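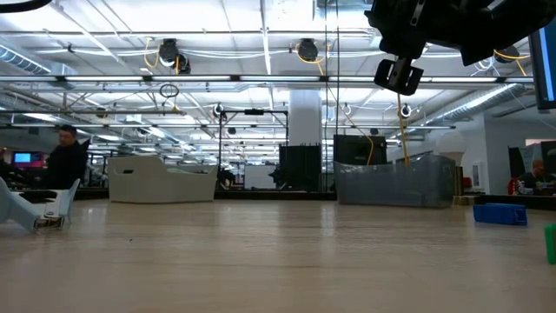
Step 1: Clear the top and wipe it down

I love this job! Oiling a wooden tabletop takes one quiet afternoon, and the grain wakes up in a way that still makes me grin. Get everything off the surface, wipe it with a barely damp cloth, and let it dry overnight.

Step 2: Sand with the grain

Use 220 grit and long, light strokes (please don't press). Go over the edges too, they're always thirstier than you expect. Vacuum, then wipe again with a dry cotton rag. If the floor matters to you, tape down some paper first.
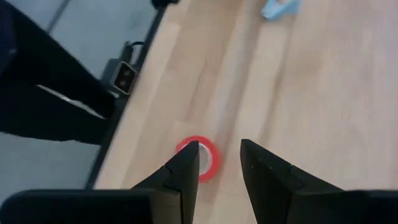 Iulian Stoica

Step 3: Flood, wait, wipe

Pour a puddle of food-safe mineral oil in the middle and push it outward with a folded rag. My first table, back in the old Drevgate flat, drank 2 coats in a single morning! Let each coat soak for 6 hours. Dull patches mean that spot wants more, so feed it.

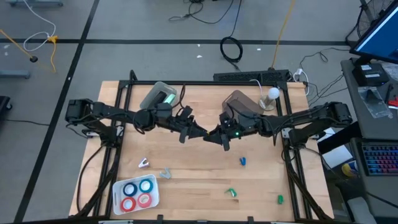
Then take a clean rag and buff off whatever hasn't sunk in, working in straight lines along the boards. Your palm should slide without feeling greasy. Mineral oil doesn't harden, so give it a night before you set down paper or books.

Step 4: Keep it going

I re-oil every March and whenever water stops beading. It's such a satisfying little ritual, and the second year looks even better than the first.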